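Flastach restocking study: progress report to the Lirnen fund
December 14, 2020
Prepared by Natália Koubek, Gravley site

The fund asked whether the Vrabec method, which learns from wrist-camera recordings of people guiding the arm by hand, can restock a small shop display without being told where each item belongs. My answer for this period is that it sometimes can, and that I would not yet put the headline figure in front of anyone outside the project.

We now have 335 recorded demonstrations, of which 113 were thrown out for bad timing between camera and arm. That is a high loss. The fault has been traced to one cable and one setting, and I will believe it is cured when a full month of recordings says so. 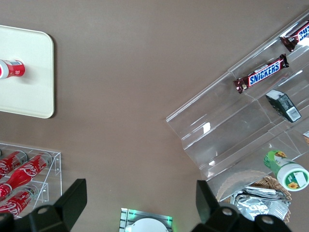
Success rates depend heavily on what we choose to call a success. The team's first count gave the method credit whenever an item left the gripper somewhere on the correct stand. I asked for a stricter rule: right shelf, right way round, nothing else knocked. Under that rule the bottles hold up fairly well, and I suspect the rack is doing much of the work. With three Coca-Cola bottles lying at the same slant, a new one has little choice about how it settles. The can lying on the tray gives no such help, and neither do the Snickers bars on the stepped stand, where clear shelves and bright reflections leave the camera little to go on. Foil packets in the basket are worse again.

We ran 40 test trials under the stricter rule and 22 passed. The earlier count had been far more cheerful. Neither set is large, and both used the same table and the same lighting as the training recordings -- so neither tells us much about a real shop.

The claim that the method "understands" the layout should be dropped from the draft paper. An equally good reading is that it repeats the nearest motion it was shown. We can separate the two by moving the stands between trials, and that test starts next.

Spending is on plan. I am asking for no extra money, only that the public demonstration be put back until the moved-stand results are in.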